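Hendlow Sorting Kit, reviewed after two terms of club use
18 January 2020
Reviewed by Ro-un Yeon, Lullenora Secondary Robotics Club

The Hendlow Sorting Kit is a set of props and task cards for school teams that already have an arm. It contains two wicker baskets, a shallow tray, a bag of everyday objects and 18 laminated cards. The arm, gripper and cameras are the school's problem. Our club bought one kit in July at $157 and has used it to prepare for the pick-and-place division of the Skatier Cup.

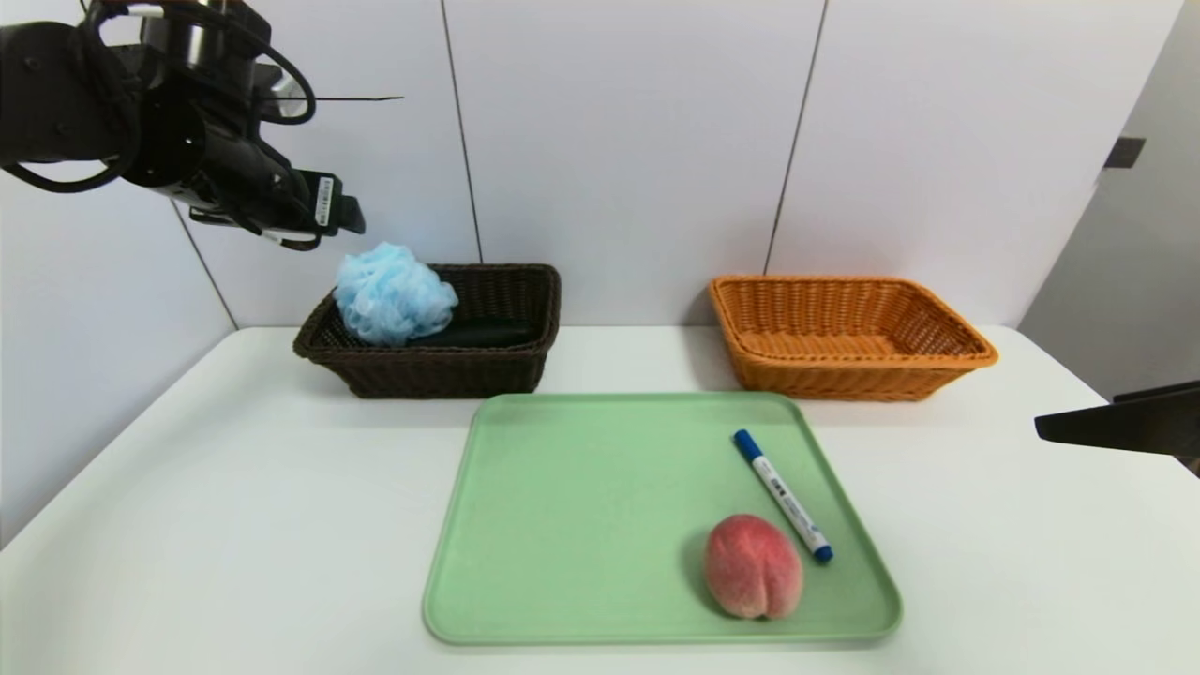
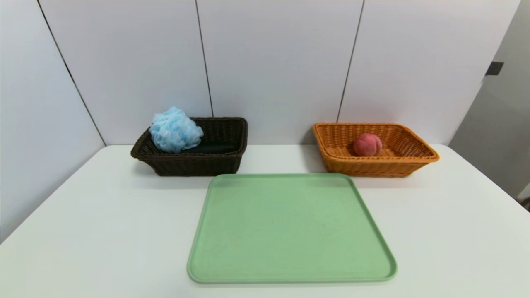
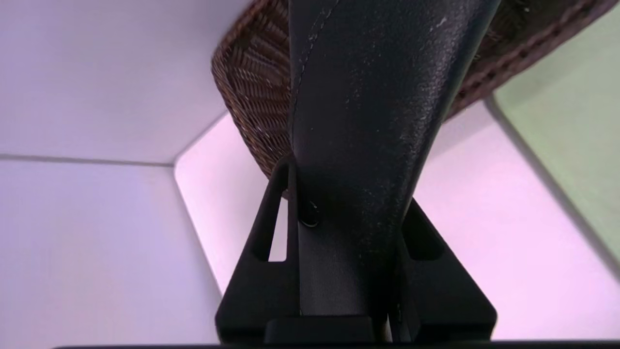
Setup. The cards specify a plain pale surface and a plain backdrop. Layout takes a few minutes once the tray position is marked on the bench. The kit supplies no marking template, and we lost most of our first session to a tray that had drifted between runs. Removable tape fixed it.

Objects. The selection is the best part of the kit. The peach is round, with nothing to index against. The mesh bath sponge compresses under any grip force, so a student who closes to a fixed width learns quickly why width is a poor measure of contact. The marker is the hardest of the small items for our students, as the fingers must be rotated to suit the angle of the barrel. Card 7, peach from tray to orange basket, is where we start every new member.

Baskets. The weave holds up well, and the dark brown and orange are easy to separate with a simple colour threshold. The dark brown is less kind to depth sensing. Black objects placed low inside it were missed by our detector far more often than the same objects on the green tray. The later cards require the arm to grasp a basket by its handle. The grained handle covering gives good friction, but the handle shifts under load and students need to plan for the swing.

Task cards. Clearly written, with start state, end state and time limit on one side and scoring on the other. Two cards contradict the scoring sheet on whether an object resting on a basket rim counts as placed. I wrote to Hendlow and was told a corrected set is in preparation.

Logging. The kit includes access to Purba, a web form for recording attempts. It works, but export is limited to one session at a time. We had 943 attempts recorded by the end of second term, and combining them took a student most of an afternoon. A spreadsheet would have served us better from the start.

Durability. No breakages. The bag the objects come in has a split seam. Replacement objects are sold only as a full bag.

Recommended for clubs with a working arm and at least one year of programming behind them. Clubs still building their first gripper should wait. Order the spare card set at the same time, as shipping is charged per order.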